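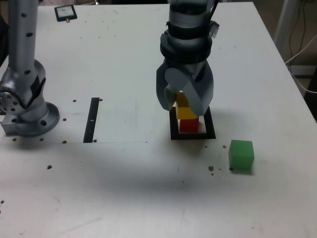 2018年9月17日
作者:本站博主
阅读时间:9分钟

本年度设备预算申报工作已进入汇总阶段。笔者受单位委托,承担桌面操作实验平台的选型与经费测算,现将其中可以公开的部分整理于此,供承担同类任务的同行参考。文中意见仅代表笔者个人,不构成所在单位的正式结论。

一、申报背景

本平台拟用于积木堆叠、定点放置等基础抓取任务的教学与研究。此类任务对负载要求很低,对重复定位精度、夹爪开合行程以及控制接口的开放程度则有较为明确的要求。前期论证中曾有意见认为,既然操作对象不过是几块彩色积木,采购最低配置即可满足需要。笔者对此持保留态度。把一块黄色方块放到红色方块之上,并使两者落在黑色方框以内,所涉及的标定、路径规划和夹持力控制环节,与更复杂的装配任务在流程上并无本质差别。设备若在这一层面表现不稳定,后续课题便无从展开。

单位现有的Skumeo平台已使用三年。该平台机械部分状况尚可,控制器固件则已停止更新,与新版上位机软件之间的通信时有中断。维修报价单列明的控制器更换费用接近整机残值,经讨论,决定不再投入大额维修经费,转为申报新设备,旧平台保留作教学演示用途。

二、候选方案

进入比选的方案共三个,分别由Flilero、Alcantara和Skurura三家供应商提交。

Flilero方案为单臂配置,附带双指夹爪及全套控制软件。其优点在于文档齐全,接口说明写得细致,学生自学的门槛较低。缺点是夹爪与手腕之间采用专用连接件,日后如需更换其他厂商的末端执行器,须另行购买转接法兰,且法兰只能向原厂订购。

Alcantara方案报价最低,但报价中未包含安装调试费和首年维护费。经书面询问,对方补充了两项费用的明细,合计后与其余两家的差距明显缩小。此外,该方案的控制软件按席位授权,每增加一个席位须单独付费。教学单位的使用人数每学期都有变动,按席位计费不利于预算的稳定。

Skurura方案为双臂配置,两臂共用一台控制柜,可分别编程,也可协同运行。报价居三家之首,但包含安装、培训和两年保修。供应商同时承诺开放底层通信协议,这一点对研究组的意义较大。

比选过程中,笔者要求三家供应商按同一任务书进行现场演示。任务书内容包括在白色台面上抓取指定颜色的方块,放入标记区域,并在其上继续堆叠。方块的尺寸不要求统一,意在观察夹爪对不同大小物体的适应情况。演示的评分项为放置偏差、单次循环时间以及人工干预次数,评分表事先发给各家,现场不作临时增减。

三、预算构成

设备预算最容易出现的问题,是只申报主机价格,漏报配套支出。笔者查阅了单位近年的设备验收档案,发现超支项目大多集中在台面、供电、线缆和安全防护等不起眼的部分。本次测算据此分为以下几类。

主机及控制柜。按供应商正式报价计列,以含税价为准。口头承诺的折扣一律不计入,待合同签订后再行调整。

末端执行器及备件。夹爪手指属于易耗部件,指面磨损后夹持小件物体容易打滑,应当在首批采购中配足备用件。本次按每只夹爪两副备用手指计列。手腕部位的线缆在反复转动中也有疲劳断裂的可能,同样列入备件清单。

工作台及固定装置。机械臂底座须以螺栓固定于台面,台面的刚度和平整度直接影响定位精度。普通办公桌不能替代,应按设备安装图纸定制,并预留安装孔位。台面颜色建议选用白色,便于视觉系统区分彩色物体,但白色台面容易留下污渍和擦痕,清洁工作须纳入日常管理。

操作对象及标记材料。彩色方块、标定板、定位标记等物品单价很低,往往被视为可以零星报销的杂项。笔者建议一并列入预算。本次共申报各色方块272块,分大小两种规格,按一个学年的教学用量和合理损耗计算。

线缆与走线附件。包括电源线、通信线、线槽、扎带及立柱。线缆悬垂于台边或散落地面,既影响维护,也存在绊倒的隐患。走线方案应在安装之前确定,避免设备就位后反复拆改。

安全防护。包括急停按钮、区域警示标识及操作人员培训。低负载机械臂同样须执行安全规程,这部分经费不应压缩。

运行与维护。包括保修期满后的年度维护、校准以及软件授权续费。按照单位规定,这部分不进入设备购置费,须在次年的运行经费中单列,故须与财务部门提前沟通,以免设备到位而运行经费落空。

四、关于双臂与单臂的取舍

比选中分歧最大的,是双臂配置是否必要。赞成单臂的意见认为,堆叠任务由一只机械臂即可完成,第二只机械臂在相当长时间内利用率不高,属于提前占用经费。赞成双臂的意见认为,单臂平台能够承担的课题有限,待日后有协同操作的需求再行加购,两次采购的安装费、调试费和停机时间叠加起来,总成本并不低,不同批次设备之间的兼容问题也难以预料。

笔者倾向于后一种意见,但附有条件。双臂配置须在申报材料中写明第二只机械臂的具体用途和使用计划,不得以“备用”二字概括。台面布局也须按双臂的工作空间重新核算,为两臂划定各自的作业区和共同作业区,放置目标和待取物体的位置均应处于有效行程之内。若核算结果表明共同作业区过小,则双臂的优势难以发挥,应当回到单臂方案。

五、时间安排

申报材料提交后,预计经过技术评审和财务评审两轮审核。评审意见反馈后,申报单位有21个工作日进行答复和修改。如进展顺利,可在12月完成合同签订。定制台面的加工周期往往长于主机的供货周期,应当提前启动图纸确认工作,使台面先于主机到场。

验收安排在安装调试完成之后,沿用比选阶段的任务书,以便将验收结果与演示结果对照。笔者建议把任务书作为合同附件,写明放置偏差的允许范围和测试次数。以往有项目在合同中仅写“运行正常”四字,验收时双方对何为正常各执一词,拖延甚久。

六、几点补充意见

其一,报价有效期应予核实。本次收到的报价单中,有一家的有效期早于评审结束时间,已请对方重新出具。

其二,进口部件的供货周期应要求供应商书面说明,并约定逾期的处理办法。控制柜和减速机构一旦缺货,整套平台便无法投入使用。

其三,培训对象不应仅限于设备管理人员。任课教师和研究组成员均应参加,培训材料由供应商提供中文版本,并允许单位内部留存使用。

其四,旧平台的处置须与新设备申报同步办理。Skumeo平台转为教学演示用途后,其存放位置、用电和管理责任均须重新登记。实验室面积有限,新旧两套平台能否同时摆放,尚待后勤部门现场测量后答复。

其五,软件授权条款应由熟悉技术的人员逐条阅读。本次比选中,有供应商在授权协议附录内规定,控制程序的修改须经其书面同意。对于以二次开发为主要目的的研究组而言,此类条款不能接受,已要求删除。

目前三家供应商的最终报价均已收齐,技术评分表尚余双臂工作空间一项未填。待台面布局核算完成后,笔者将另文说明测算方法和所用表格。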